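The Long Way to Clear a Table

I had been in the building at Grosden for maybe ten minutes when I was handed the controls and told to put a cup on a tray. I've been putting cups on trays since I was a kid. I once paid a summer's rent doing it! And I could not, for the life of me, get that cup to go where I wanted it.

The people here work on a project called Mateos, and what they make, all day long, is examples. Somebody steers a pair of robot arms through an everyday chore while a computer records every motion of the joints and everything the cameras pick up. Then the table gets rearranged and they do it again. Once there are enough of these recordings, they go into a learning system, which is supposed to work out the general idea of tidying up (the general idea being the hard part, as anyone with teenagers knows).

The target for the tableware set is 2,000 recordings. On a good day one operator gets through 60 of them, and a good day means a day when you don't mind your shoulders hurting. 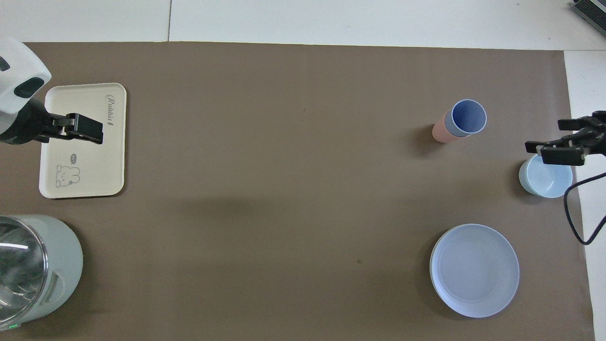

I'd expected the job to be all about steady hands, and steady hands help, but most of the talk I overheard was about variety. If the bowl always starts in the same place, the system will learn to reach for that place, bowl or no bowl. So between takes somebody leans over and moves things. A plate goes a little farther out. Cups get stacked, or unstacked, or tipped over. The person I was shadowing had a printed sheet of starting layouts, but she told me she likes to cheat on it, because people are terrible at being random and the sheet is only a bit better.

Then there's the question of what counts as a good example. I assumed you'd want perfect ones. You mostly do, but a recording where the operator fumbles a grip and then calmly fixes it can be worth keeping, since the robot is going to fumble too and needs to have seen somebody recover. What they throw out is dithering. If you hover over a bowl for ages while you make up your mind, the system picks up the hovering, and then you've got a robot that hesitates like a guest at a buffet.

My own efforts had plenty of hovering. I did 47 attempts over one long afternoon and they kept 2 of them, which I'm choosing to be proud of.

What surprised me most was how fast you start to see your own kitchen differently. A plate is a nightmare – it's flat, it's low, and there's hardly any edge to get hold of. A bowl is friendlier. A lid with a knob is practically a gift, as long as you come down on it straight, and I got so fond of lids that I had to be reminded to practice the rest.

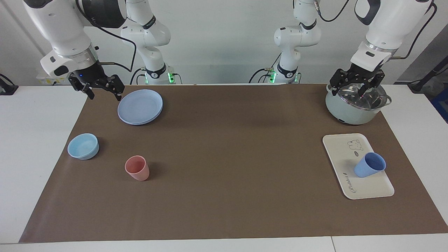
Two arms, one tabletop: the left gripper at the knob of a glass lid, the right near a pair of stacked plates.

Every recording also gets a sentence to go with it, typed in plain English. "Put the cup on the tray." "Lift the lid." It sounds like the easy bit until two operators disagree over whether a shallow bowl is a dish. There's a running list of approved words taped up by the coffee machine, with a lot of crossing out.

The finished batches go off to a second team in Wakmont, who do the training and send back a list of what's missing. The last list wanted more left-handed lifts and fewer neat starting layouts. Apparently everyone at Grosden had been lining things up without noticing, which I found sort of touching.

Next up is a set of drawers and cupboards, planned for December, and I've been told I can come back and try if I work on my hovering. I went home that night and cleared the dinner table in one trip, both hands full, and stacked the plates without looking at them.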